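Balance class news from the Custthorpe clinic

If you've walked past the big room at the end of the hall lately and heard laughing, that was the balance group! We started it this spring with a handful of people and a stack of folding chairs, and it has grown into one of my favorite parts of the week. The fall session is open for sign-up now, and I want to tell you what we do in there, because I think a lot of you would get more out of it than you expect.

Most people come to us after a wobble. Maybe you caught your toe on the rug, or got up in the night and had to grab the dresser. Some of you have had vertigo, some have a new hip, and some just noticed that putting on pants standing up has turned into a project. All of those are good reasons to come. You don't need to have fallen first.

Each class runs 60 minutes. Graça Peixoto leads the warm-up and the standing work, and she is so good at finding the version of a move that fits the person in front of her. We do heel-to-toe walking along the wall, stepping over low foam blocks, turning the head while walking, and plenty of getting up from a chair without using your hands. There's a sturdy rail on the long side of the room and two of us on the floor the whole time.
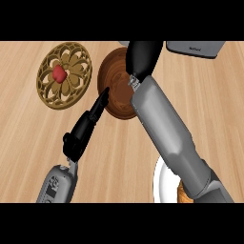

The second half is what we call carry and reach. Think about how often you lose your footing at home while your hands are busy with something else - a laundry basket, the mail, a cup of coffee. So we practice it. You'll walk with a tray, reach up to a shelf, reach down to a low stool, and talk to your neighbor while you do it. Talking is the hard part! Ward Segers was one of our first sign-ups and he told me he used to stop dead in the kitchen every time his wife asked him a question. Now he answers her and keeps walking.

Please wear flat shoes that tie or close with a strap. Bring your glasses, your hearing aids if you use them, and your cane or walker even if you only need it on bad days. Water is in the hall. If you take blood pressure pills or anything that makes you sleepy, put it on the intake form so Liesbeth Michiels can go over it with you before your first class. She does a short check with everyone: standing on one leg, a timed walk, and a look at how your eyes follow a moving target. 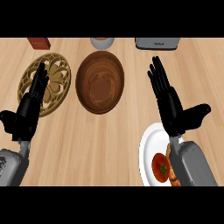
We have also gotten a nice bit of help with equipment. The Skelov fund gave us $3,000 toward new mats and a second set of parallel bars, and the bars are already up in the small room. They adjust by height with a pin on each side, so our shorter folks won't have their shoulders up by their ears anymore. If you came in the spring and found the old ones awkward, come try these.

A few of you asked about practicing between classes. Yes, please do! Stand at the kitchen counter with both hands resting on it, feet together, and count slowly to ten. If that's easy, use one hand. Stay at the counter and have a chair behind you. Maarten Vanhove has put together a printed sheet with four more of these in large type, and you can pick one up at the front desk.

Sign up at the desk or by phone. Family members are welcome to sit in on the first class, and there's coffee afterward for anyone who wants to stay and chat.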